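Stilix Household Repair and Reuse Room
Progress report to the Semton Fund
3 Mar 2020

Apologies for the short form, wanted this with you before the grant window shuts. Fuller accounts to follow with the year end.

Where we are

Room open since December as planned. Two sessions a week, one daytime, one evening. Evening one is much the busier and we may swap the hours over. 634 items through the door so far, mostly small household stuff: lamps, kettles, chair legs, toys, a lot of bag zips. Target for the whole year was lower than we should have set it, see below.

Five benches in use. The sixth still has a wobble and is holding paint tins.

Spend

Under on tools, over on consumables. Glue, sandpaper, foam strip and cleaning cloths go much faster than the bid allowed for. We'd like to move 48 pounds a month from the tools line to consumables if you are happy with that. No change to the total. Rent paid up to the end of the quarter. Insurance renewed, went up a bit, absorbed it.

Shelving from Szewczyk came in two deliveries, second one short of brackets. Brackets now here. Invoice queried and corrected, copy in the shared folder.

Cleaning and condition checks

The condition sheet is the main change since the last report. Before, items got a one line note and then people argued over whether a mark was old or new. Now each thing gets looked over under three headings, surface, fixings, soft parts, and the sheet stays with it. 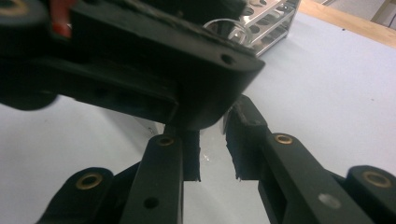 Surface is still the heading people skip. Scuffs on light plastic get missed, on matt black they don't, the grey streaks and specks of dust along a top edge stand out straight away. Fixings: holes with and without a metal insert to be written down seperately, a brass-coloured ring in one and plain plastic in the next need different screws and we have wasted time on that. Soft parts are the worst for wear. Where a pad has gone rough with torn-looking edges the sheet should say so, and say which side, one is often a good bit bigger than the other. Pale marks: write "mark", don't guess. Might be a scuff, might be residue.

Wipe down is now a separate job with its own tray and cloths. Slower, but fewer things coming back.

Training

Around 16 people have done the bench induction. Electrical checks still with Rikitz under the old arrangement, price held until the summer. Would like to bring that in house next year, needs a proper course and that isn't in this budget.

Problems

Storage. Finished items not collected, boxes under the stairs, fire door has to be kept clear and twice it wasn't. Now on the closing up list.

Labels falling off in the cold. Trying tie-on ones.

Heating poor at the far end, landlord told, waiting.

Next quarter

- finish shelving, back wall
- fix bench six or get rid
- condition sheet down to one side of A4, the present one is to long
- uncollected items notice, wording to you first as agreed
- Saleable leftovers table, if we can get the hallway

Need from you: yes or no on the consumables move, and wether the next report can be a visit instead.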